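News > Business > Press releases

August
By Onyekachi Afolabi, Pilodora press desk

PILODORA OPENS SHARED WORKSHOP FOR SMALL FURNITURE MAKERS

Pilodora, the training and workspace company, will open a shared workshop for small furniture makers in the former Van Wijk cold store on Tuesday. The building has benches for 11 businesses on the ground floor and a timber store at the rear. Seven of the benches have been let, and the company is taking applications for the others.

The workshop is meant for people who have outgrown a garage or a back garden but can't yet take on the lease of a full industrial unit. Members pay by the month and may leave at one month's notice. The fee covers heating, lighting, dust extraction, waste collection and use of the larger machines, which are kept in a separate room with its own entrance. Members must pass a half-day safety course before they are given a key to it.

Work on the building began in the spring. The old insulated panels were taken out, the floor was levelled and a new electricity supply was brought in from the road. The loading door has been widened so that a wardrobe or a long table can go out in one piece. Pilodora has kept the overhead rail from the cold store — it is no longer in use — and the painted Van Wijk name on the street side of the building, which neighbours had asked to see saved.
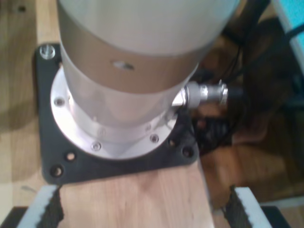 Renting by the month was what settled it for Ibrahim Ajayi, who had looked at two units on the other side of town and found that both wanted five years. "I make chairs. I don't know what I will be making in five years," Ajayi said. "I needed a bench, a dry place for timber and somewhere a lorry can stop."

The first members make kitchen cabinets, school furniture, picture frames and shop fittings. One repairs church seating. They were chosen from 198 enquiries, most of which came from people already trading from home. Applicants were asked for photographs of finished work, proof of insurance and a short account of what they expected to make in the coming year. No formal qualification was required.

Nkechi Babalola, director of workspace at Pilodora, said the company had expected more interest from people starting out and less from those with several years of orders behind them.

"A lot of these businesses are turning work away," Babalola said. "They have the customers, but they can't fit a second person at the bench, and the neighbours complain when the saw goes on at eight in the morning. We can help with both of those."

Opening hours will be from 6am to 10pm, with machine work allowed until 7pm. The limit on machine hours was agreed with residents of the street behind the building after two public meetings. Deliveries will use the yard gate and not the street door.

Timber will be supplied by Zuseo, which will make one delivery a week to the site. Members can place orders together to reach the minimum quantity for a lower price, or buy elsewhere if they prefer. Offcuts too small to use will be bagged and offered to schools. Finishing products such as oils and varnishes must be kept in the metal cupboards provided, and spraying is not allowed anywhere in the building for the time being. A spray room is planned for next year if planning permission is given.

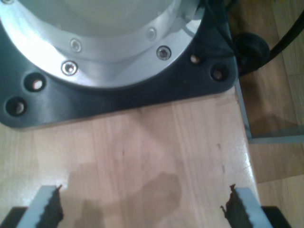 The lack of a spray room will put some makers off, according to Qusai Qudah, and those who do painted kitchens will still have to send doors out and wait for them to come back. "It adds days to every job. I would like to see it built sooner than next year."

Pilodora said it understood the concern and would publish a timetable once the application had been lodged. Until then, members who need spraying done can use Plornico, which has agreed a fixed price for each door and will collect from the yard.

The company will also run evening classes in the workshop in the autumn. The first course covers sharpening and hand planes, and the second covers drawing up a quotation and keeping accounts. Both are open to people who are not members. Classes will be taught by Oluwaseun Idahosa, who trained as a joiner and has taught bench skills to adults for many years. Places are limited by the size of the teaching area and will be given in the order in which bookings are received.

Almost 200 people have asked to look round the building before it is in full use. Visits will be held on the opening day from 2pm. Visitors should wear closed shoes, and children must stay with an adult. There is no parking in the yard during visits.

Applications for the remaining benches can be made at the workshop office or by post. The deposit is one month's fee, returned when the member leaves and the bench has been cleared.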